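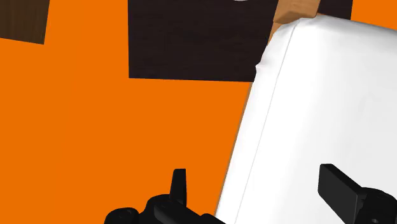 Week three of the simulated demos at Plallow and I'm still the grump in the meeting. A few notes while the next batch renders.

1/ We have 300 episodes of the arm going after soft white things. On paper, great. Then I sat down and watched 68 of them back to back, and most are the same approach with the camera nudged over a bit.

2/ Changing the floor to bright orange is fine. I like the orange. But a new floor color is not a new situation, and our spreadsheet counts it as one.

3/ Cushions are where I trust the simulator least. The shading looks soft, the seams look right, and that tells you very little about what happens when a fingertip pushes into one. The renderer and the contact model are separate pieces of software and only one of them gets shown in slides.

4/ Cristian Inga says I'm too hard on it and that volume will smooth this over. Maybe! I asked which result he was basing that on and he sent me a thumbs up.

5/ Also: of the 68 I watched, 27 start with the gripper already open and close to the thing it wants. So what are we teaching it about getting there? The person driving did that part before hitting record.

6/ Cheng-en Su had a better idea, which was to keep the bad grabs. We'd been throwing them out since February. I'd trade a hundred tidy ones for ten where the driver misses, backs off and comes in again from the side.

7/ Someone will reply that Vitusik trains on sim only and does fine. I've read their write-up. Four objects, all rigid. Call me when there's a pillow in it.

8/ Plan for now: no new floors, no new block colors. Random start poses, stiffness varied a lot more than feels sensible, and misses stay in with a label.

9/ Then we run it on the real arm at Staltham and see. My guess is it does OK on blocks and poorly on anything stuffed. I'll post the numbers either way, including if Cristian was right.

10/ Batch is done. Two of the first five clips look identical to me. Back to it.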